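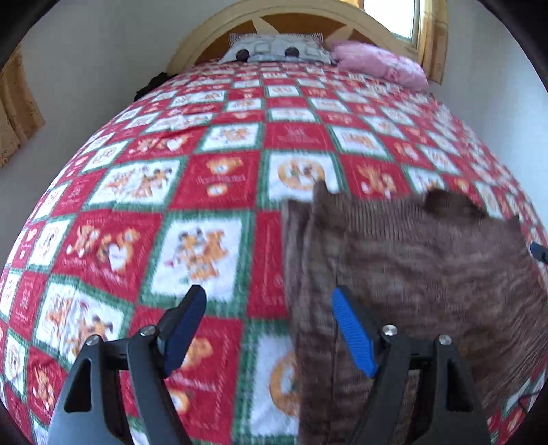

Notebook 4, p. 32

May 26, 2026. Rutton bedroom, soft goods collection, second block.

Carried over from the last entry: hand-held gripper, wide lens, ridged blue pads. Task family is "move soft item on bed". Items are picked up, shifted, turned over or pressed into place, then released. Operators today: Jingyi Fang and Kęstutis Dambrauskienė, swapping at the end of each batch. Shengli Kong on ingest. I kept the log.

Bed left made up with the red and white patchwork quilt. The diagonal green grid is useful for tracking. Camera pose held through most of the slow passes, including those where a brown ribbed item took up a good part of the view. Shengli's note from ingest: features on the quilt survive moderate blur, features on the plain wall do not survive any, and the window gives nothing usable when exposure is set for the bed. Left exposure on auto for the first batch and locked it for the rest. Locked is better. On auto the quilt goes dark each time the wrist tips towards the glass, and the pose estimate steps with it.

One worry about the quilt, raised by Jingyi. The blocks repeat. A bear in a white square looks much like the bear in another white square, and loop closure may match the wrong one. Found one suspect jump in the second batch, sideways along the pattern, by what looks like a whole repeat. Episode set aside for Shengli. If there are more we lay something irregular near the pillows and leave it there for the whole session.

Blur. The near part of the bed suffers most, as expected with the lens this close to the work. The headboard end stays readable in the same exposures. The Druvmont filter scores the whole picture at once, so an episode can pass on the strength of a sharp headboard while the contact region is smeared. It should score the area between the fingers separately. Have asked for this before (see the Joltano cushion entries, same complaint). Asking again.

Pads. Ribbed cloth catches well on the ridges when the ribs run across the pad and slides when they run along it. Operators adjust for this without thinking and the adjustment shows in the wrist angle. Good data, leave it in. Do not tell operators to hold a fixed approach angle.

Pressing versus grasping. A fair share of contact on soft items is one-sided: a single pad pushes against the edge and the other stays clear. The Shi labelling sheet has no field for this and the annotators have been entering it as a failed grasp. It is a push. Fiachra Carroll to add "one-pad contact" to the sheet before the next upload. Old episodes to be relabelled by hand, starting with the cushions.

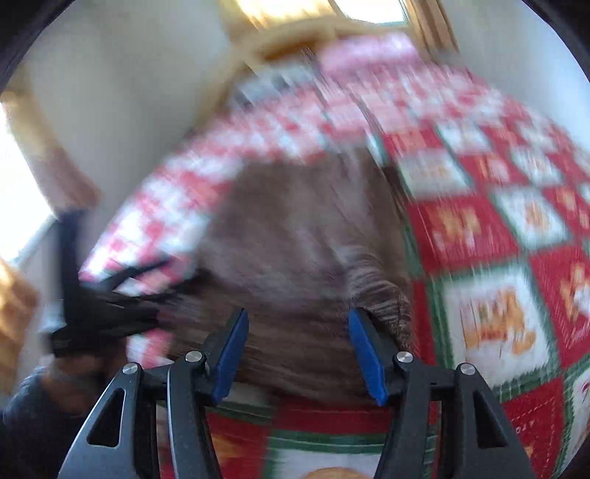
Mamta Tomar

Two-handed episodes. Gripper in one hand, free hand in a black glove steadying the cloth from the left. Allowed for this block only. Episodes with the glove in view get the tag HAND and go to a separate folder, and they are not to be mixed into the single-gripper training set until Fiachra has run the comparison.

Notes on these:

- The glove reads clearly against brown ribbed fabric. Against a dark sleeve it does not separate well and the hand mask runs up the forearm. Lighter sleeves next time, or a pale cuff.
- Wide-open starts, with both pads near the cloth and the fingers not yet closing, are worth keeping. The policy needs examples of the moment before it commits. Trim the lead-in but stop short of this.
- Where a second cloth lies across the quilt (pink and white check), the segmenter joins it to the quilt in blurred passages. Small squares on larger squares. Kęstutis suggests a plain cloth in that position. I would keep the check for some episodes and add the plain one.
- Episode end is called at release. Several operators' clips from the earlier block ran on past it, with the gripper wandering off towards the window. Clip to release plus a short tail.

Session ran nearly 4 hours with breaks. Not all of it is usable and I have not put a figure on the loss yet, pending Shengli's pass.

Finger pivots checked at the end, no play felt in any of them. Pads wiped, lint in the ridges from the ribbed fabric. Grip seemed weaker late in the session and lint is my guess. Wipe between batches from now on and write the wipe in the log so that it can be compared later.

To do:
Shengli - look at the sideways jump, reply with episode number
Fiachra - sheet field, then HAND comparison
Jingyi - paler sleeves, plain cloth
Me - chase Druvmont about the filter region, copy the exposure settings to the front page of this notebook

Bed left as it was for tomorrow. Same start pose, same exposure lock.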